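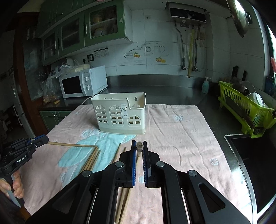
手持夹爪采回来的示教数据，能不能直接顶替遥操作数据？
目前我的看法是只能顶替一部分，而且要先搞清楚是哪一部分，再谈“直接”两个字。

各位好：

上面这一问一答是我从上回的讨论里归纳出来的，放在开头，省得大家翻旧邮件。下面回 Olga 的信，引文保留原样，我分段插在中间。

Olga Sequeira 写道：
> 我们一月份把 Vikus 那边的任务全部换成了手持夹爪示教，筷子归位这一项一共收了 834 条。比起之前坐在操作台前遥控机械臂，速度快了不止一倍，操作的人也没那么累。我的建议是遥操作那条线停掉，预算全部转到手持。

834 条这个数字我没有意见，速度快我也信。拿着夹爪干活，手腕怎么转、什么时候松，人自己有数，遥控的时候隔着一层延迟，夹一根筷子要来回对好几次，这个我自己干过，知道滋味。

但是“条”和“条”不一样。我抽着看了其中一批，有不少是左手那只夹爪横着夹一根长筷子，右手那只去够别的东西，两只手配合得很顺。问题就在这个“顺”上。人的肩膀和肘可以随便让位，换成两条固定在底座上的机械臂，同样的末端轨迹有没有解，要一条一条过逆运动学才知道。信里没有提过滤之后还剩多少。如果剩下一半，那快一倍就等于没快。请把过滤前后的数都贴出来。

> 筷子这个任务本身不难，布面是软的，收纳盒是固定位置，成功标准也清楚：筷子进盒就算成。

软布面这一点我恰恰不放心。筷子平放在毛巾上，指尖往下压一点，布就陷一点，人凭手感知道压到什么程度可以合爪，手里的力没有记录下来，记录下来的只有位姿和开合宽度。策略学到的就是“下到这个高度，合上”。毛巾换一条厚的，或者直接放在不锈钢台面上，高度差几毫米，结果要么夹空，要么顶死。遥操作的时候至少机械臂那一侧的关节电流是留着的，真要追查还有东西可查。

另外“进盒就算成”太宽了。收纳盒前面低、后面高，筷子架在边上没有落到底，算不算？横着卡在两格之间，算不算？上次 Rula 的评测就是在这上面吵了一个月，最后发现两边标注的人理解不同。这次请先写定义，再数成功率。

> 场景多样性也比实验室好得多，都是真厨房，台面上有微波炉、碗架、洗洁用品，背景不用布置。

真厨房我赞成，我反对的是拿它当多样性的证据。同一个厨房拍几百条，背景再杂也还是同一个背景。瓷砖上的贴花、墙上那台热水器，每一条里都在，网络完全可能拿它们当定位标志用。我宁愿要 5 个厨房各收少一点。还有反光的问题，不锈钢台面又暗又亮，视觉里程计在那种表面附近会不会漂，得有人拿外部标定测一遍。Mostier 那套跟踪的说明里没写这种情形，我问过，对方回信说“一般没有影响”，这种话我不敢当数据用。

> Chraibi 组拿手持数据训练的策略，在他们自己的臂上已经跑通了，我认为可迁移性没有疑问。

他们发来的视频我看了 2 遍。一共剪了 2 段，都是筷子已经摆好方向、散得比较开的情况。成捆斜放着、几根叠在一起的起始状态一段都没有，而这才是示教里费功夫的地方。人会先拨一下，把一根挑出来再夹。这个“拨”的动作在手持数据里占多大比例，有没有被当成失误剪掉，我在标注规范里没有找到。如果剪掉了，策略就永远学不会处理一捆。

跑通一次和可迁移是两码事。我要看的是换一条臂、换一个底座高度、换一种筷子之后的数。木筷子有摩擦，指面上的防滑纹咬得住，金属筷子呢？

> 计划到夏天收满 2,000 条，届时开放给列表里的各组使用。

先别急着冲 2,000。我提几件具体的事，愿意认领的请直接回这个主题：

一、现有的 834 条先过一遍可达性检查，按双臂和单臂分开报。
二、同一个厨房、同一块毛巾，补一组遥操作的对照，数量不用大，但起始状态要一样，成捆的也要包括在内。没有对照，现在所有关于“哪个好”的话都是感觉。
三、两只夹爪之间的相对位姿误差单独测。单只的误差大家都报，双手交接的时候两边误差叠起来，筷子这么细，很可能就是夹不夹得住的差别。
四、失败的条目不要删，另存一个目录。

第三件我自己可以做，标定板我这边有，缺一对和你们同型号的夹爪，借用两周就够。运费我们出。

至于停掉遥操作那条线，在第二件做完之前我不同意。预算可以少给，机器和账号先留着。去年我们拆过一次操作台，后来要复现一个结果，光重新接线调延迟就花了好几天，我不想再来一回。

Olga，你信末说附了标注规范的新版，我这边收到的附件打不开，麻烦换个格式重发。

（列表管理员：请把本主题和“夹爪固件升级”那个分开，两边的回复已经串在一起了。）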